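Getting the last of it out of tubes and bottles

Posted 4 August 2020 in Bathroom and Laundry

Most tubes go in the bin with a fair bit left in them. It clings to the shoulders near the cap and in the corners by the crimp, where squeezing doesn't reach. A few minutes' work will get most of it out.

Toothpaste
Lay the tube flat on the edge of the basin and draw the handle of a toothbrush along it from the crimped end to the cap. Fold the empty part over and hold it with a bulldog clip. Move the clip down every few days.

Hand cream and thick ointments
These go stiff in a cold bathroom. In January I keep ours in the airing cupboard overnight. Otherwise, stand the closed tube in a mug of warm water for 2 minutes and dry the outside before opening. Don't do this with anything prescribed unless the leaflet allows it.

Shampoo and washing-up liquid
Turn the bottle upside down in an old mug and leave it until morning. For washing-up liquid, add a splash of water, shake, and use it the same day on greasy pans. Don't water down shampoo and then leave it on the shelf, as it can go off.

Pump bottles
The pump stops short of the bottom. Unscrew it and tip what remains into the new bottle if it is the same product. A 300 ml Plosen hand soap bottle gave me 40 ml this way, enough to be worth the bother.

Face wash
Keep it cap down between washes so it settles where you want it. A tube with a wide screw cap will usually stand by itself. Those with narrow caps can go in a tumbler.
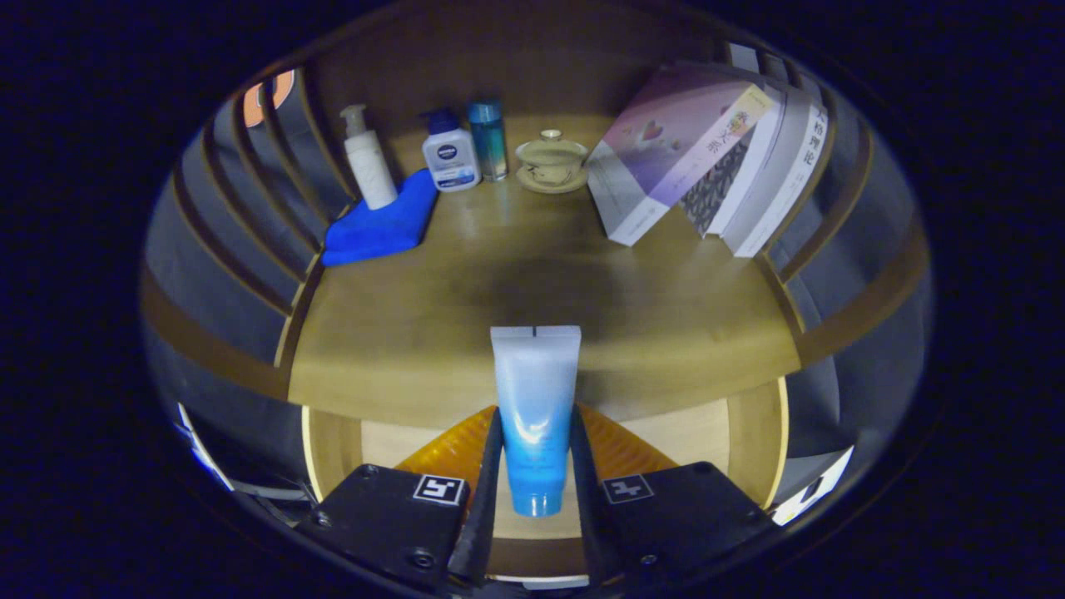 Facial cleanser in a soft tube, screw cap at the bottom and crimped end at the top.

When nothing more comes out, cut straight across the tube with kitchen scissors, a third of the way down from the crimp. Scoop out what you need with a clean finger, then push the cut top back over the lower half as a lid. Use it up within the week.

Wash out both halves before recycling. Not all councils take soft tubes, so check first.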